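April, plate loading, continued

Okay, second batch of the Litetus set is under way and I'm in a much better mood than I was at 9:40. We've got 158 episodes on disk, and I had to throw out 32 from the first batch where I started recording with the fingers half open (my fault, I was rushing). Start pose is closed fingers, pointing at the open part of the table, every single time!

Task is still the same: pick up the green plate, put it in the black rack next to the blue one. I move the green plate between episodes so the policy doesn't just memorize one spot, and lately I've been pushing it out toward the right.

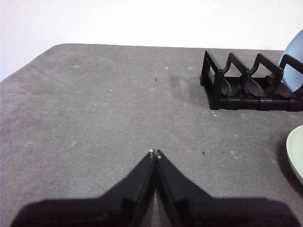
My worry with those far-right starts is that the wrist view only catches a bit of the rim, so the first second or so of each demo is me swinging over to look for it. Maybe that's good data, maybe it's mush. I'm tagging them "edge" in Flaltska so we can train with and without.

Nearly 20 edge ones so far. Grip slipped on 4, kept those and marked them as retries. Also the table needs a wipe, and I want to do it between batches, not in the middle of one.

To do: export to Cliltora before lunch, then swap the plate colors.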